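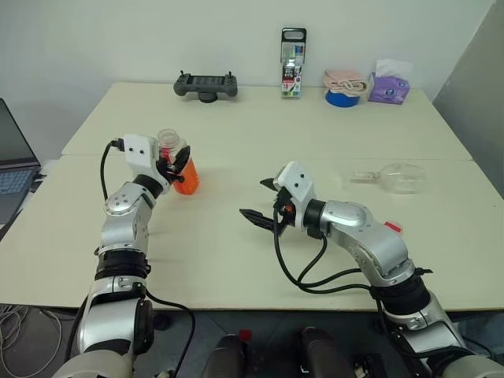 Femley 2.5 is out now for Android phones and tablets

The November update to Femley, the village-building game from Losent, went live this morning. The download is 27 MB if you already have the game installed. Open the store page, tap Update, and let the game restart once before you log in.

The main addition is the Gamus River map. It opens at town level 5 and has its own set of buildings, including a ferry dock and a grain mill. Resources from the river map stay on that map for now, so don't save up wood on your home village hoping to move it over.

Clan raids have changed too. Each member now gets 2 attacks per raid, and unused attacks no longer carry over to the next one. Defenders can see which walls were hit - a request that came up a lot on the forum - and repairs start on their own when the raid ends.

Fixed in this version:
Chat no longer freezes when you switch from Wi-Fi to mobile data.
The Wojcik Tower shows the correct range at every level.
Gems from daily quests arrive right away.
Sound stays off after a restart if you turned it off in settings.

Our own clan finished last month's season with 2,101 trophies, enough to stay in the silver league. We have open spots for players at town level 5 or higher. Send a join request in the game and put "newsletter" in the message box.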